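Do tree rings tell the truth?

You may have heard that you can count a tree's rings and know its exact age. Can you? I wouldn't bet on it.
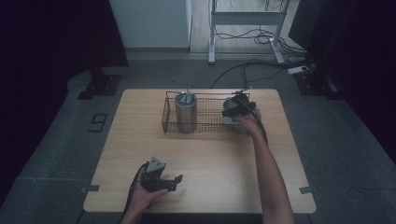
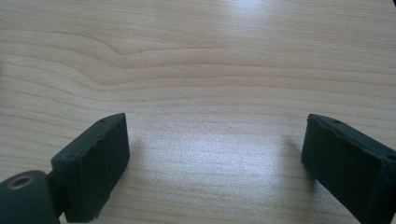
Wood grain on a tabletop. The wavy lines show best in the second picture.

Most trees in cool places add one ring a year. But a bad drought can leave a ring missing, and a strange spring can make two. So a stump with 74 rings may be around 74 years old — or not.

Mihret Wolde checks each ring against other trees nearby. If they don't match, she counts again.

Try it on a log. Ask a friend to count too, and see if you agree.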